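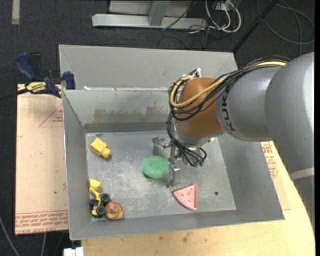 Grasp success prediction asks one question before each move: if the fingers close at this spot and this angle, will the object come up? The method in these notes learns the answer from the robot's own attempts, with no hand-labeled grasp points and no 3D models of the objects. The objects are mixed on purpose. A green sponge-like oval may give under the fingers, a toy watermelon slice has a flat face and a curved rim, and a toy construction vehicle has a scoop arm that can be mistaken for a handle. A rule written for one of them does poorly on the others.

How a trial runs

The network takes a camera view of the bin and a proposed motion of the gripper. It returns a number between 0 and 1. We sample 49 candidate motions, keep the best 6, fit a new distribution to them and sample again. After 4 rounds the top candidate is sent to the arm. The label comes from the gripper at the end of the trial: if the fingers stop before closing fully, the trial counts as a success.

That label is noisy. A thin part held by its tip can read as empty, and a cable caught between the fingers can read as a grasp. Weerakoon and the Stondport group handle this in different ways - see the reading for next week.

What to look for in the results

Compare the learned method with the fixed baseline, which aims for the center of the largest blob and closes across its short side. The baseline does well on isolated objects. It loses ground when two objects touch, as the vehicle and the small animal head do at the front of the bin, where the blob covers both and its center may fall between them.

Objects against a wall are a separate case. Many high-scoring motions there would bring a finger into the metal, so we reject them before ranking.

Exercise

Take the 19 logged trials in the Amburby folder. For each failure, decide whether the fault lies in the prediction, the sampling or the label. Send your notes to Vasanthi Saha before the November 2022 review session.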